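**Gonine control software: progress report for September**

Prepared by Wubit Gebretsadik for the Flitgate programme office

## Grasp control

Work on the release of the Gonine grasp controller continued on the mock shop floor. The main change is a new finger-closing rule for leafy produce, which limits effort once contact is detected.

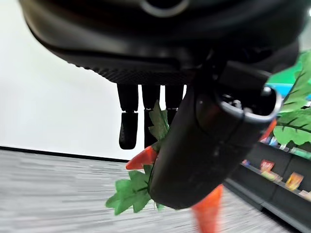 Kedir Asfaw has logged 839 grasp attempts under the new rule. Carrots in bunches remain the hardest item, as the leaves confuse the contact estimate. A revised filter is under review.

## Wrist camera calibration

The calibration tool now masks the gripper's own fingers before the floor plane is fitted. Laurențiu Moldovan completed the masking step, and 12 regression tests have been added to the nightly build.

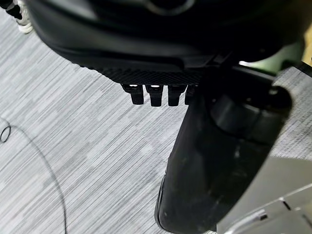
## Perception

The segmentation model was retrained to deal with objects very close to the lens, where focus is poor.

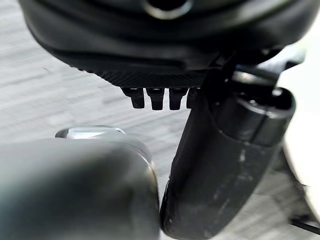

Two faults remain open. Both concern glare on pale surfaces, and Tobiloba Shehu will report on them separately.

## Task planning

The planner can now treat a carried basket as part of the arm when checking for collisions near the produce displays. Planning time is within the agreed limit. 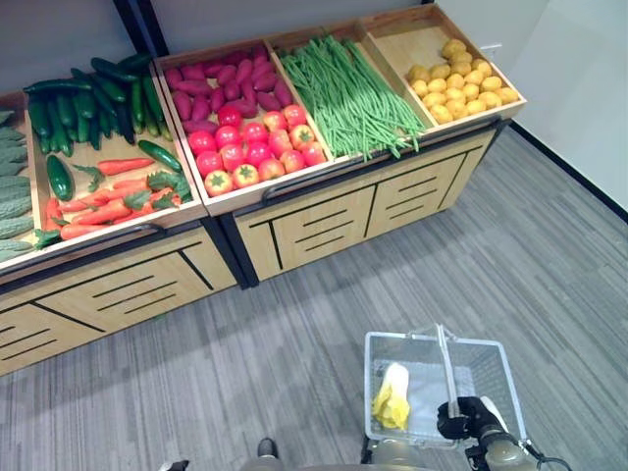 ## Next period

- Merge the revised contact filter.
- Close the two glare faults.
- Seven further produce items to be added to the planner's item list (Desta Gudeta).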